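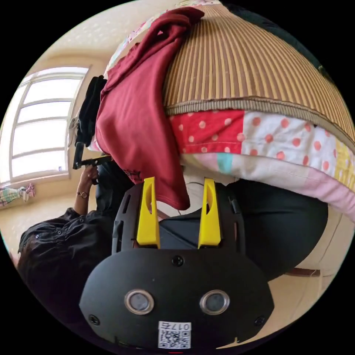

Rules first, then the laundry

Fenna Verbruggen has 5 minutes, she says, then a call. She wrote most of the handling rules at Finby, where people collect household tasks with hand-held grippers. Folding, hanging, sorting bedding. 198 hours logged by the end of September.

First rule? "Check your fingers." The gripper's, she means. "Open, close, look at the tips. If one's loose you stop. You don't finish the shelf and then tell me."

Second one is about the sticker. Every unit has a code and the code goes in the log before anybody touches a blanket. "We had 3 sessions at the Storkeleck house with no unit written down. Couldn't use them. Good work too, lovely folding."

Textiles are the hard part, aparently. Soft stuff snags. Anything with a drawstring gets tied back, and loose wires are meant to be out of reach before you start. Meant to be. "People get busy," she says. "I'd rather they lost a minute."

Bijan Vahidi, who trains the operators, is less fussed about wires and more about homes. Consent from everyone living there, in writing. Mail and family photos put away. Watches and rings? He shrugs. "I'd have them off. Fenna says leave it to the operator. We've argued about it for a year."

And breaks. Arms get tired, grip goes sloppy. The draft says 7 minutes off after each task set, which Vahidi thinks is too short for overhead work. "Try it yourself, arm up, top of the cupboard."

The draft goes to partners Odiseo and Kazemi on 10 Oct 2019. Will they sign it? Verbruggen is allready standing. "They'll want to change the break rule. Fine. The log stays."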